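The Valve Under the Stairs

The house on Casurby Lane had a voice, and I fell for it before I ever saw the kitchen. I turned one tap and the whole place sang! It started low behind the pantry wall, climbed past the landing, and finished with a knock in the attic, as if somebody up there wanted to be let in on the joke. The agent winced. I signed that afternoon.

My sister thought I was out of my mind. "It's the pipes," she said. "They're older than Grandma, and they want to kill you."

She had a point about the age. The plumber from Predus came out in November, tapped his way through the cellar with the handle of a screwdriver, and wrote up 4 pages, mostly in capitals. Galvanized steel, most of it. A stretch of lead by the street. He wanted 900 dollars just to open the wall and look, and I said yes so fast he laughed.
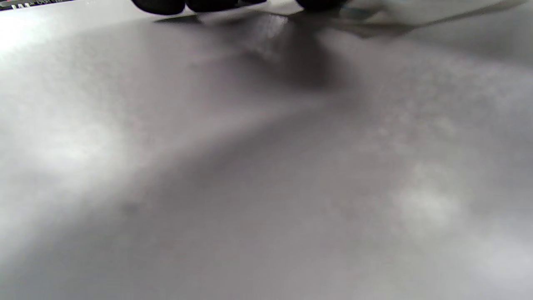
A quiet corner of the tabletop.

Oh, I loved that week! I know you're supposed to hate it, the dust and the bucket and brushing your teeth at the neighbor's, but every morning another length of pipe came out of the wall and I got to hold it up to the window and look through. Some of them had closed down to a hole no wider than a pencil. All that singing had been water squeezing through a space the size of my little finger (smaller, even), and it had been doing it since before my mother was born.

On the last day he found the valve. It was under the stairs behind a panel painted over so many times that the edges had disappeared, a fat brass thing with a wheel on top and one word cast into the rim: ERSOY.

"Never heard of them," he said. "Doesn't go anywhere, either. See? Capped on both sides."

I put my hand on it. It was humming.

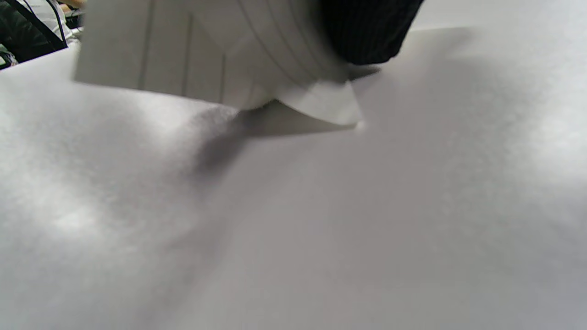 He felt it too, I'm sure of that, because he took his glove off and tried again with his bare palm, and then he packed his tools a little faster than he had on the other days. He left the panel leaning against the wall. By dark I had shiny new copper in every room and a kitchen tap that ran without a sound, and I stood there with the water going and missed the old noise so badly I almost cried.

So I went and sat under the stairs.

It took both hands and most of my weight. The wheel gave 2 turns, stuck, then spun as easily as a bicycle tire. Nothing came out, of course. There was nowhere for it to come out of. But behind the pantry wall, where there was no pipe anymore, something low began to sing.
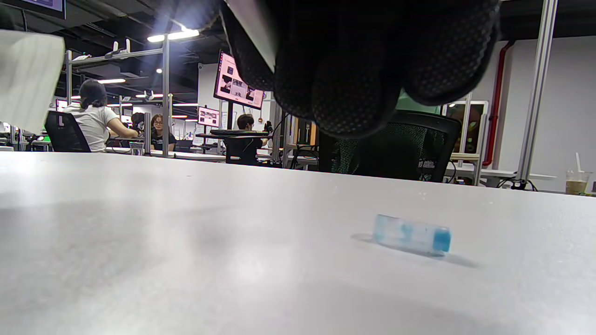 Page last changed: Jun 15, 2024

It climbed past the landing. It went along the bedroom ceiling and over the bath, taking its time, and I ran up after it in my socks, laughing like a kid. When it got to the attic I was already standing at the foot of the ladder with my hand on the rung.

It knocked, and I went up to let it in.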